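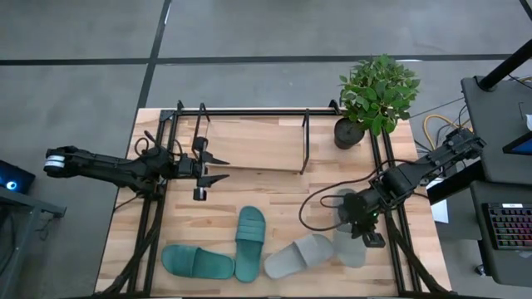
Sirnach, 2019-06-13

Kurzes Update aus der Werkstatt, muss gleich wieder los. Das Schuhregal-Projekt (intern: Sadov, fragt nicht) läuft jetzt auf beiden Armen. Zwei Paar Schlappen vorne auf dem Tisch, Regal hinten, mehr Aufbau braucht es erst mal nicht.

Stand der Dinge:

- rechter Arm: neue Kabelführung, die Schlaufe ist mir immer noch zu gross. Mieczysław will Spiralschlauch, ich will Klett.
- linker Arm: Nullpunkt im Handgelenk neu gesetzt, driftet aber nach 12 Durchläufen wieder weg. Vermutlich die Klemmschraube.
- Greiferkraft runter auf 165, vorher hat er die Riemen zerquetscht — bei den weichen Sohlen ganz übel.

Gestern bis spät am Timing geschraubt. Beide Arme gleichzeitig über dem Regal geht noch nicht, also wartet jetzt einer, bis der andere weg ist. Unschön, kostet 7 Sekunden pro Schuh. Rutilio meint, man könne den Tisch einfach in zwei Zonen teilen und die Mitte sperren. Probier ich am Wochende.

Clogs sind übrigens die dankbareren Kandidaten, der Riemen steht schön ab und man kommt mit der Fingerspitze gut drunter. Flache Schlappen dagegen... naja.

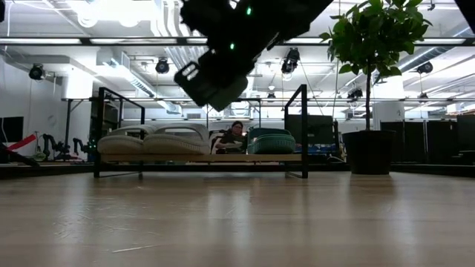 Warum nicht einfach ein Sauggreifer?

Weil der auf geriffelten Sohlen und gewölbten Riemen keine Luft hält, mit zwei Fingern klappt das besser.

Nächste Baustelle ist das Netzteil, das wird mir zu warm. Ersatz ist bestellt, bis dahin nur kurze Läufe und zwischendurch auskühlen lassen. Config lade ich hoch sobald sie aufgeräumt ist, momentan stehen da noch alle alten Positonen drin.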